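The case for the slow repair

My mother's toaster lasted long enough to be rewired twice. The man who did it had a shop beside the post office in Furklow, and he charged by how long the job took, which was never long. The shop is a nail salon now. When the toaster finally went, there was nobody in town to take it to.

I have been thinking about this since our council in Dridercombe voted to close the repair bench at the transfer station. The bench cost 2,000 dollars a year to run, mostly for insurance and electrical testing. In its last year it took in 1,547 items. Some could not be fixed and went in the skip anyway, but most went home again with the person who had brought them.

The argument for closing it was that people can buy a new kettle for 20 dollars, so why would they wait a fortnight for an old one. It is a fair question and I don't think those of us on the other side have answered it well. We tend to talk about landfill, and landfill is real, but it is not why people queued. They queued because they liked the thing they had, or because it was their dad's, or because they resented being made to replace a whole appliance over one failed part.

Mitali Haque worked the bench for most of its life. She told me the commonest fault was a broken cord, followed by a blown thermal fuse. Neither part costs much. What costs is getting at them. Manufacturers have moved to glued housings and odd-shaped screws, and a job that used to need one screwdriver now needs a set of bits and a steady hand with a pry tool. She kept a tin of the odd bits and lent them out on a signature.

I would like to see three changes, and none of them is radical. Small appliances should be held together with ordinary screws. The price of a spare element or switch should be printed on the box beside the energy rating. And the warranty on anything with a heating element should run long enough to embarrass the people who make the worst of them.

Kendra Sutherland, who sits on the council and voted for closure, put it to me that this is all a matter for Canberra. She is right that a shire can't set product standards. It can keep a bench open, though. Kunddale has kept one going for 15 years in the back of its library, with a smaller budget than ours.

There is also the matter of what we buy in the first place. Kitchens are sold to us as complete pictures, with the bench, the stove and the appliances all chosen to go together. When one piece fails, the replacement has to match, and the easiest way to match is to start again. I know a couple who replaced a working kettle because the new toaster was silver and the kettle was not.
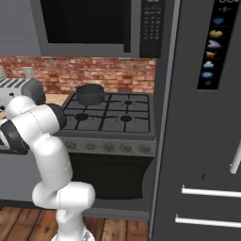

A silver toaster on a light timber benchtop, in a computer-rendered kitchen.

My own rule is dull. I buy the plainest model in the shop, I turn it upside down before I pay, and if I can't see how it comes apart I put it back. This has annoyed shop assistants in several towns. It has also left me with a toaster whose crumb tray comes out and whose lever can be replaced.

Council reviews its waste budget again in October. Written submissions are open to any ratepayer and they do get read – Selvaraj Wickramasinghe got the green bin collection changed with a single page. Mine will ask for the bench back two mornings a month, with Mitali's tin of bits if she is willing to part with it.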